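MRI says bulging disc, PT says ignore it?

kreuter14
My back went out in July and the scan came back with two "bulges" and a page of scary words. My PT shrugged and told me to keep walking. Who do I believe? 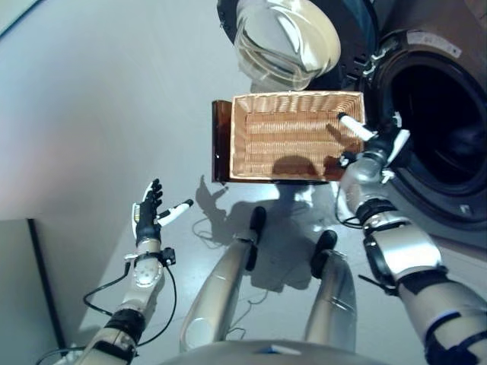 anayeli_c
Believe the PT! Mine had me bending again within weeks, small stuff first. An empty wicker basket held up at the washer door would've been plenty for me – no wet towels yet.
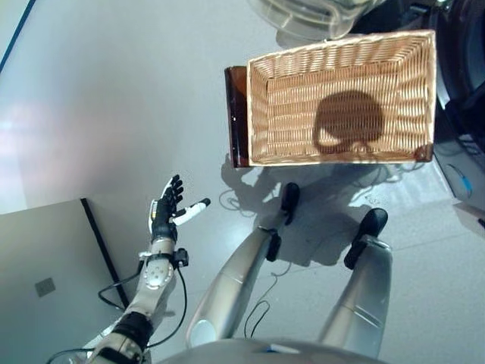
Basket on the floor

budemthorpe_ed
Disagree. My scan found something real.
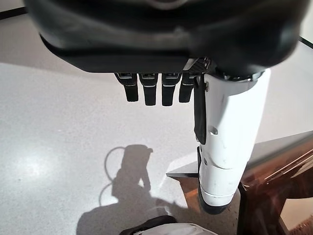
Reply 3

hamisi_m
Sure, but did you have leg numbness? Kai, do you?
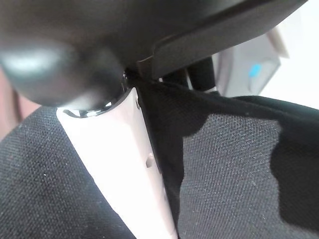 kreuter14
Nope, just stiff till 13:00 or so. Walking it is, I guess.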